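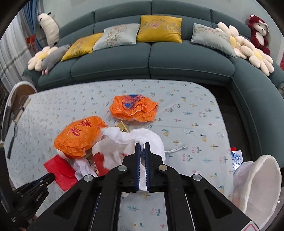
7th May, room 306, lounge corner. Job 1156, cushions and soft stuff. Morning to midafternoon, with one long argument in the middle.

Goal for the day was to settle where things go on the big teal sofa so that whoever tidies next doesn't have to invent it again. We have settled this before. There is a page from January in my own handwriting that says "final."

Started with the square cushions. Two yellows and two pale floral ones, which sounds like an easy problem until you notice the yellows don't match. One is mustard and the other is brighter, and side by side they make the mustard look like it needs a wash. Wanda says it does need a wash. Checked the label: cover comes off, cool cycle, no dryer. Not washing it today. Put a pale one between them and the problem went away, which I am counting as a result.

The brighter yellow goes near the middle, upright. The second pale one goes toward the corner, leaning, with a stretch of bare backrest before it. Yolotzin wanted that gap filled. I want somewhere to sit. Her position is that people move cushions when they sit down. My position is that people sit on cushions and then complain to me about the filling.

Daisies next. One at the left end, two at the right. Tried all three together on the chaise and it looked like a flower bed with a grudge. The petals are plump enough that they push each other outward, so by lunch the front one had gone to the floor twice without anyone touching it (according to everyone present). Best arrangement so far: tuck one behind the pale cushion on the right and let the other lie next to it.

Petal test, for the record. Squeezed a petal on each, let go, watched it come back. Two were fine. The third takes its time. Masanobu thinks the fill has bunched up toward the center and can be worked loose by hand through the cover. He did this for a while with great concentration. No change that I could detect, but he seemed calmer.

Plush. The dark red one stays up high at the right end of the sofa, where it has a view. Moved it down to seat level for an hour to see whether the corner looked less crowded, and two separate people asked me where it had gone. Moved it back. The long gray one is staying at the left with its daisy. I had it filed as a bolster until Arnulfo pointed out that bolsters don't have feet.

Sofa itself: vacuumed the seam between the wide seat cushions. Recovered 4 buttons, none of which belong to anything we own, and a Lilteo pen that still writes. Went along the light piping on the front edge with a damp cloth. It picks up dirt from the backs of people's legs, so whoever does this next should start there. The Civham brush is no good on piping, it roughs up the cord. Use the cloth.
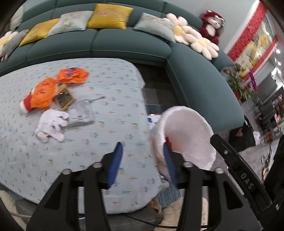 The table is a separate matter and I'm only writing about the cloth. It's the pale blue patterned one, and it drifts. Every time somebody slides a bag across it the whole thing creeps, and after a day or so one side hangs low and the other is showing table. Yolotzin suggested clips. Arnulfo suggested that people lift their bags. We are getting clips. Alvarado carries the flat kind and Bernadette is ordering a pack with the thread.

Still on the list: the orange bags need an owner or a drawer. I asked in the group chat and got a thumbs-up, which is neither.

Also asked Bernadette about a second mustard cover so that one can be in the wash while the other is out. She has to look at what Kitunora will charge for a single. Last time they wanted us to take a dozen, and I don't have the shelf space or the affection for mustard.

For whoever has it next:

Square cushions left to right: mustard, pale, bright yellow, gap, pale. Leave the gap.
Daisies one left, two right. Check the floor.
Red one up high.
Piping with a damp cloth, no brush.
Wash the mustard. (Wanda, if you're reading this, I wrote it down, please stop.)

Slow daisy goes to Masanobu's bench tomorrow. He wants to open the back seam and redistribute the fill properly. Told him to keep the opening short and use the cream thread, second drawer, not the white.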